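Moving the Nesunska footpath map from the old paper sheets into a proper GIS layer. Posting notes as I go, mostly so I can find them again.

The source is a set of 21 survey sheets that were scanned years ago and then put in a box. The scans are decent. The paper had already shrunk a bit by then, more in one direction than the other, so a simple shift and scale won't line them up.

First attempt was a plain affine fit using the four grid corners on each sheet. Looked fine on screen. Then I pulled in the current road centerlines and the paths along the north side of the reservoir were 8 meters off.

Eight meters doesn't sound like much until the path runs next to a property line. Then it's on the wrong side of the fence and someone writes to you.

I went back and picked more control points. Church corners and bridge abutments are good. Road junctions are bad, they get rebuilt and widened. Do not use ponds. I used a pond on sheet 3 and had to redo the whole sheet.

Julladell lets you see the residual for each control point as you add it, so you can tell right away when one is pulling the rest out of line. What it doesn't do is save the points with the raster unless you tick the box. The box is off by default. I lost an afternoon to that. 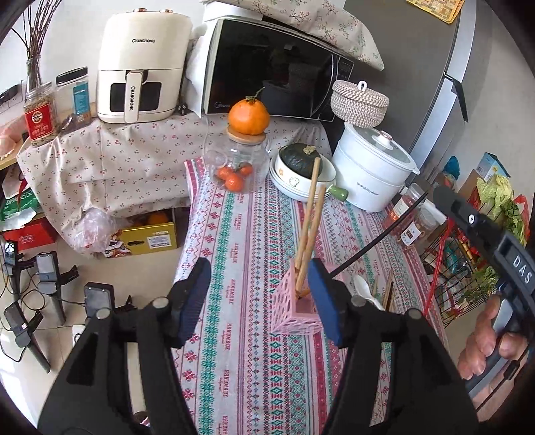
Thilini Thambiah: Are you sure the offset is the paper? The north sheets in that series were drawn on the older datum and the south ones weren't. We had the same thing on the Howlader drainage maps and spent a month blaming the scanner.

OK, went and checked after that reply. She's right. The margin note on the north sheets gives a different datum from the south sheets. It's in very small type under the scale bar and I had never read it.

So there were two problems on top of each other. The datum shift accounts for most of the error in the north. The shrinkage is real, but it's much smaller, and it's there on every sheet.

New order of work: assign the correct datum to each sheet, transform to the current one, then fit for shrinkage with the control points. If you do the fit first it soaks up part of the datum shift and you can't separate them afterward.

I redid sheet 7 as a test. The reservoir path now sits within 2 meters of the GPS track I walked last fall, which is as good as the track itself under those trees.

Somebody asked why I don't just walk all the paths with a receiver and skip the old maps. Because the old maps show where the path was recorded, and that's the line that counts when a landowner disputes it. Where it gets walked today is a separate layer. I keep both and I don't merge them.

On attributes: the sheets use letter codes for surface and width. The key is on sheet 1 only, and it leaves out a code that appears all over the east side. I've entered it as "unknown" with the letter kept in a second field. Please don't guess at these. A guess looks the same as a fact once it's in the table.

There are 400 path segments in the draft layer now. Some will get joined up, because the digitizing broke lines at every sheet edge. Edge matching is the dull part. You zoom in, snap the ends, check that the codes agree on both sides, and move on. Where they don't agree I've left the break in and flagged it.

I tried the Bristetti plugin for the edge matching. It snaps well but it takes the attributes from whichever sheet loaded first and gives no warning. Back to doing it by hand — slower, but I know what I've changed.

Next up is the rest of the north sheets, then a clean projection file for everything. I want the draft layer ready to share in June. If you have a better scan of sheet 12, the one with the fold through the quarry, please send me a message.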